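Questions about Jean Cowie and her poems

Who was Jean Cowie?
Jean Cowie was a poet and a school teacher. She was born in a fishing village in the north-east of Scotland, the youngest child of a cooper. She wrote mostly short poems, in Scots and in English, and during her life she was little known outside her county.

When did she begin to write?
Her first poem was printed in a school magazine when she was eleven. She did not like it later and asked that it should not be printed again. We respect this, so please do not send us requests for it.

Did she live abroad?
Yes, for four years. She taught English in Zimholm, and there she wrote the poems which became her second book, The Salt Road. In the letters to her sister she complains often of the winter and of the price of paper.

How many poems are there?
We know of 81 finished poems. There are also drafts in two notebooks, but the handwriting is difficult and several pages have been removed. It is not known by whom.

Which book should I read first?
Most readers begin with Burkevum, her last collection. The title is the name of a house in one of the poems – as far as we know it was never a real place. The first edition had 1000 copies and only 40 were signed, so a signed copy is rather expensive today.

Who is Engelbrecht in the dedication?
He was the printer of her first book. Some readers have thought that he was her fiancé, but the letters give no support for this.

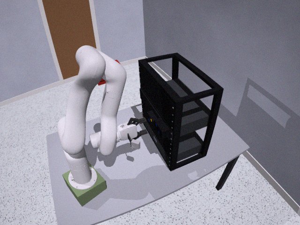 Is there a biography?
There is one, by Elspeth Aitken. It is good on the childhood and the years of teaching, and shorter on the poems themselves. The second edition corrects the date of the mother's death.

May I use a poem at a wedding or a funeral?
Yes, you may read it aloud without asking. If you want to print it in a programme, please write to us first and tell us which poem it is.

Where can I see the letters?
They are kept in the Flistis collection and can be read by appointment. Bring a pencil, as pens are not allowed in the reading room.

Page last changed: Jun 23, 2024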